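Sterus opens its home hub software to everyone, and I get to tell you about it

BINDUNDALE, February. Hi, I'm Afroza Wijesinghe, and I look after the product side at Sterus. Most of our press releases are written by somebody else and then passed around until all the fun has gone out of them, so I asked if I could do this one myself. They said yes (thank you, Shahzad!), and now I have a lot to get through.

The short version is that Saltuvard 2, the new release of our home hub software, is out of closed testing and free to download for anyone who owns a Sterus hub. You don't need an invitation or a waiting list number. If your hub is plugged in and online, open the app, go to Settings, tap Software, and you should find it waiting there.

The longer version goes back to last spring, when we had a long list of complaints and a fairly short list of people to deal with them. The complaints were fair. Our first release was good at turning lamps on and off and pretty bad at everything that comes after that. Rules got tangled up. Rooms forgot which devices lived in them. If your internet went down in the evening, your porch light went on strike with it, and I got some very colorful mail about that.

So we started again on the part that makes the decisions. Saltuvard 2 runs every rule on the hub itself, in your house. Your schedules, your motion sensors, your door contacts and your wall switches all keep going when the connection drops. The internet is only needed for updates, for reaching your home when you're out, and for the voice services if you've chosen to link one.
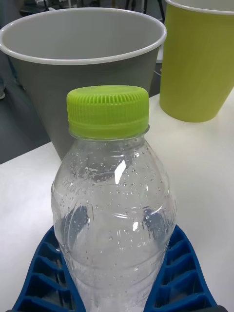
What's new in the app

The home screen has been rebuilt from scratch. You can pin up to 52 tiles now, and you can drag them wherever you like, and they stay where you put them on every phone in the household. (The old version shuffled them after each update. I'm sorry. I hated it too.) Long-press a tile and you get the controls for that device without leaving the page, so dimming a lamp is one press and one slide.

Rules are written in plain sentences. You pick "when the back door opens after sunset" and then "turn on the kitchen light for ten minutes," and that's how it reads in your list afterward. You can pause a rule for one night, which was the single most requested thing in our mailbag, mostly from people with house guests. There's also a small history page under each rule that shows when it last ran and what set it off. If your hallway light comes on at 3 a.m., you can finally look up why!

Guests get their own kind of access. You send a link, you choose the rooms, and you choose when it ends. A dog walker can have the front door and the hall light until 2 p.m. and nothing else. A teenager can have their own bedroom and the living room speakers, and leave the thermostat alone.

Hertta Tikkanen, our lead engineer, spent most of the winter on something you won't see at all, which is how the hub finds new devices. "The old search shouted across the whole network and then waited for answers," she told me when I asked for a line I could put in here. "The new one listens first. It's quicker, and it's a lot more polite to everything else in the house." In our own office setup, pairing a new bulb used to be long enough to go make coffee. I've had to start planning my coffee separately.

More devices, including a bunch we don't make

Saltuvard 2 supports more than 3000 devices, up from 2000 in the previous release. A good share of the new ones are blinds, radiator valves and leak sensors, because those are what people kept asking for.

We've also teamed up with Wanigasekara, who make wall switches and dimmers that I've had in my own home since before we had any kind of agreement. Their whole current range pairs with our hub out of the box, and their double-tap and hold gestures show up in our rule list as proper triggers. Double-tap by the bed to turn everything off downstairs is the first rule I made and I use it every single night.

"We've had customers asking us for years which hub to buy, and we never liked giving a vague answer," said Anwara Majumder, head of partnerships at Wanigasekara. "Our people and the Sterus people sat down with the same switches on the same bench and fixed things until both sides were happy. I'd like to do more projects that way."

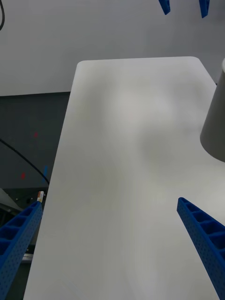
The full list of supported devices is in the app now too, with a search box, and it tells you what each one can and can't do with our hub. Some blinds will open and close but won't report their position, for instance, and you should know that before you spend money on them. If a device you own isn't on the list, there's a button to ask for it. Those requests go to a board that our whole team can see, and we read them every morning with the coffee I mentioned.

What about my old setup?

It comes with you. The update moves your rooms, devices, names and schedules over by itself. Rules made in the old editor are converted where we can do it cleanly, and anything we can't convert is set aside in a folder called Needs a Look with a note on what's missing. In testing, the usual culprits were rules with three or more conditions stacked inside each other. You'll want to sit down with those for a few minutes.

Before it does any of that, the hub saves a copy of your current setup. If you try Saltuvard 2 and don't like it, you can go back from the same Software page. The saved copy stays on the hub until you delete it yourself.

Two things have gone away. The old tablet wall panel layout isn't part of this release, though a new one is being worked on. And the weather widget is gone for now, as the service behind it was slow and we weren't happy with it. If you built rules on outdoor temperature, they'll still work with an outdoor sensor.

Privacy, in normal words

Your rules, your history page and your device names stay on the hub. If you turn on remote access, the app on your phone talks to your hub over an encrypted connection, and we don't keep a record of what you switched on or off. Crash reports are off unless you turn them on. When you do turn them on, you can read each one before it's sent. Theresia Wieser, who runs customer support for us, pushed hard for that last part.

"People would call us with a problem and we'd ask for a report, and they'd say, well, what's in it?" she said. "Now they can open it and see. It's made my calls a lot shorter and a lot friendlier."

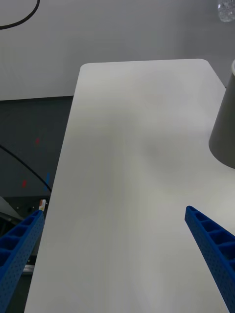

Theresia's team is also taking on longer hours for the launch. Support will be open from 7 a.m. to 10 p.m. through the end of the month, by phone and by chat, and you'll get a person either way. We have a new set of help pages as well, rewritten so that each one covers a single job from start to finish. The page on moving a hub to a new router is my favorite, because I broke my own network twice while writing it.

Price and availability

Saltuvard 2 is free for every Sterus hub, including the very first model. There's no subscription and no paid tier. The update is going out in the app now, and the download takes a few minutes on most connections. Please leave the hub plugged in while it restarts. The light on the front will blink white, go dark for a little while, and then turn steady green when it's ready.

New hubs leaving our Bindundale warehouse already have the software installed. If you bought one in a store, it may still have the older version on it and will offer you the update during setup.

"I'm proud of this one," said Shahzad Ghumman, who founded Sterus and still answers support chats when we let him. "We made people wait for it, and they were patient with us. I hope they open the app tonight and find the thing they wrote to us about."

About Sterus

Sterus makes a home hub and the software that runs on it. We're based in Bindundale, where we design, test and ship everything from one building.

Press contact

Afroza Wijesinghe, Sterus, Bindundale. Review hubs and app screenshots are available on request. If you'd like to talk to Hertta about device pairing, ask for an afternoon slot.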